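Pustthorpe Facilities Desk
Ticket 482 -- Workroom storage and coaster set
Status: Resolved
Opened by: Lindiwe Mokoena
Assigned to: Radymyr Lytvynenko
Month: July

Description of issue

The requester reports that the round mats issued to the workroom are not being returned to their bin at the end of the day. Several have started to curl at the rim, and the table surface is not available to the next group when the session begins. The requester asks for a replacement set and for a second bin.

9:00 a.m. -- R. Lytvynenko

Attended the workroom. The blue bin was at the back of the table with two mats in it, and the others were spread over the tabletop. The wire basket on the back rail is held with white zip ties and can remain in use. Mats should not be stored in the wire baskets -- the mesh leaves a mark on the underside.
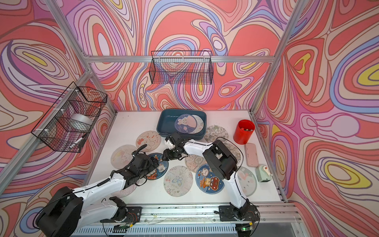

Can a curled mat be flattened, or must it be replaced?

Most curled mats can be flattened. Place the mat face down on a clean surface under an even weight and leave it overnight. A mat that still lifts at the rim the next morning should be reported on this ticket for replacement.

11:40 a.m. -- Tala Harb, Supplies

The request for a second bin is declined. The present bin takes the full set when the mats are stacked flat in two piles. Replacement mats may be ordered from Stustier under stock line 359. Printed designs are sent as available and cannot be chosen.

2:15 p.m. -- L. Mokoena

Stacking in two piles has been tried and the set fits. Three mats remain under weight. Please keep the ticket open until they have been checked.

Next morning, 8:50 a.m. -- R. Lytvynenko

Two mats are flat and have been returned to use. One still lifts and has been withdrawn. A single replacement has been ordered. Ticket closed with the agreement of the requester.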